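Chapter 4
Rules People Will Follow

Last updated: December

I started my working life convinced that a safety rule was a sentence somebody printed on yellow paper. You taped it to a wall, everybody walked past it, and if something went wrong you pointed at the wall. It took me two jobs and one badly bruised thumb to change my mind, and this chapter is more or less the long version of what I learned in between.

The thumb happened at Avoma, back when it was a small shop doing sorting and packing cells for other small shops. We had a rule that you stopped both arms before reaching into the work area. Fine rule! I could recite it. What the rule didn't say was what "stopped" meant. To me it meant the arm had quit moving. To the person who wrote it, it meant the arm was in a protective stop and somebody had checked the status on the screen. Those are two very different arms. Mine was waiting for its partner to finish a move, and when the partner finished, mine picked up right where it had left off, with my thumb between a finger and the rim of a bin.

So we're going to spend this chapter on wording, on layout, and on the dull middle part of the job where most rules quietly get bent. The big published standards come up in Chapter 5. You'll read them better if you've tried writing a few rules of your own first and watched them fall over.

Start with the work itself. Before I write a single line I stand next to the cell for an hour and write down where things go, where hands go, and where the two meet. I do this even when I've got the layout drawing. The drawing will tell you where the base of each arm is bolted. It won't tell you that people lean over the left-hand bin to straighten a bag that's flopped over, or that the easy way to turn a box around is to stick your arm through the space the right gripper uses on its way home.

A two-arm table cell is the one I'll use all the way through, mostly for the reason that you can see the whole thing at once. Items live in open bins. Either arm may reach for something while the other one waits, and the waiting arm is the one that gets people. 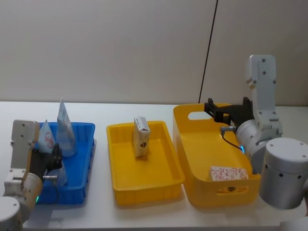

Joar Engström read a draft of this chapter and wrote back that I was being too hard on the waiting arm. In his view the trouble is the lamp. People learn that a colored light means something, they guess what, and after a month the guess has turned into a rule that isn't in any manual. His fix was to put the meaning of every light on the very first page of the cell instructions, ahead of the emergency stop, and to make new people say it out loud with the instructions closed. I argued with him for a while and then stole the idea. It's rule 1 below.

I still think the waiting arm deserves its bad name, though. With its fingers open over a basket, it looks like it's got nothing to do. We're all wired to read stillness as permission (dogs, babies, parked cars), and a sign isn't going to undo that. What you can do is write the rule around the cell and leave the individual arm out of it. If one arm is live, the cell is live. I like that sentence a lot. It's short, you can yell it across a room, and it leaves no space for "yeah, but that one wasn't moving."

Here are the house rules we ended up with at Eritz, where I went after Avoma. I've cleaned up the spelling and left the rest alone.

1. Know what each light means before you touch anything. If you aren't sure, ask.

2. If one arm is live, the cell is live.

3. Hands go in only after a protective stop, confirmed on the screen by the person whose hands they are.

4. Bins get swapped from the front edge. No reaching across one bin to get to another.

5. Whoever stopped the cell restarts it.

Five rules, and the first version had a lot more. I'm a little embarrassed to say how long we spent on number 4. Somebody wanted to allow reaching across "when necessary," and I'd ask you to take a red pen to that phrase wherever you meet it. Everything's necessary at ten to five with a pallet waiting.

Number 3 caused a real fight too. The early draft said the stop had to be confirmed, and stopped there. Confirmed by whom? In practice, by whoever was standing closest to the screen, who'd call out "you're good" over one shoulder while reading something else. Putting the check on the owner of the hands slowed us down by a few seconds per stop, and there was grumbling. Over 2,000 logged stops later the grumbling had died off and the rule hadn't, and I count that as a decent run for something typed up over a sandwich.

Now, cables. I know this sounds like housekeeping, and half of you are going to skim it. Please don't. A gripper cable that loops low near the rim of a bin is part of the moving machine, and your rule about moving parts has to cover it. At Eritz ours didn't, the first time around. We'd written "arm and gripper" and felt thorough. Then a sleeve button caught on a loop, the wearer pulled back, and the connector came half out while the gripper was holding something. No injury, one broken jar, and a very long form. We changed the wording to "arm, gripper and anything attached to them."

Same goes for what's in the fingers. People treat a held object as if it belongs to the bin. It belongs to the arm until it's let go! A clear container in a gripper is easy to overlook, too, so when you walk a cell, look twice for transparent stuff and note it down.

A word on where rules come from, as you'll run into this on your first job. The Triantafyllou site I helped set up later wanted to copy the Eritz list straight across. Their bins were deeper, their table was lower, and rule 4 made no sense there at all: you couldn't get to the back bin from the front without climbing. Copying the list would've meant breaking it daily, and once people break one rule daily the other four get shaky. They wrote their own over two shifts, and it's better than ours.

Exercise before you read on. Pick a machine you're around every week, even a copier or a garage door. Write the single rule you'd most want a stranger to follow near it. Then hand it to somebody who's never used the thing and have them tell you what they think it allows. Keep both versions. We'll need them in section 4.2, where I go through the Pondau checklist line by line and show you which parts I'd throw out.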